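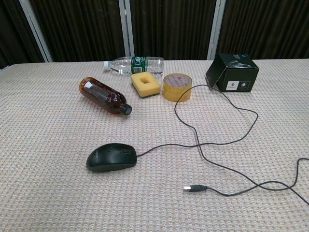 Lista de comprobación del puesto 6, antes de grabar
Proyecto Clusadton, recogida de ejemplos de agarre
Fecha: 24 de abril de 2026
Revisa: Noman Baloch

1. Tela de mesa extendida, sin pliegues en la zona de trabajo.
Conforme.

2. Botellas cerradas y tumbadas.
Conforme. Apreté los dos tapones, el blanco y el negro. La del líquido oscuro no se abre durante el turno.

3. Cables recogidos.
No conforme. El del ratón hace un bucle grande a la derecha y se cruza consigo mismo. El conector USB queda suelto sobre la tela. Acortar con brida o apartar el ratón hasta que Desmond decida si el cable entra en la tarea.

4. Cajas.
Pendiente. La negra tiene la solapa levantada. La hoja de tarea no dice si va abierta o cerrada, y en marzo grabamos de las dos maneras.

5. Rollo de cinta y esponja.
Conforme. Extremo de la cinta pegado. Esponja seca al tacto.

6. Cortinas cerradas detrás de la mesa.
Conforme.

7. Parada de emergencia.
Probada 2 veces, responde.

8. Espacio en disco y nombres de archivo.
Conforme. Hay 218 episodios guardados, 98 sin etiquetar. No borrar los fallidos, se marcan como fallo y se quedan.

Observaciones de Desmond Nguyen-Tran: el cable se queda en la tarea, pero con el bucle más corto y el conector lejos del borde. La caja, cerrada en esta tanda. Repetir los puntos 3 y 4 antes de empezar y firmar de nuevo.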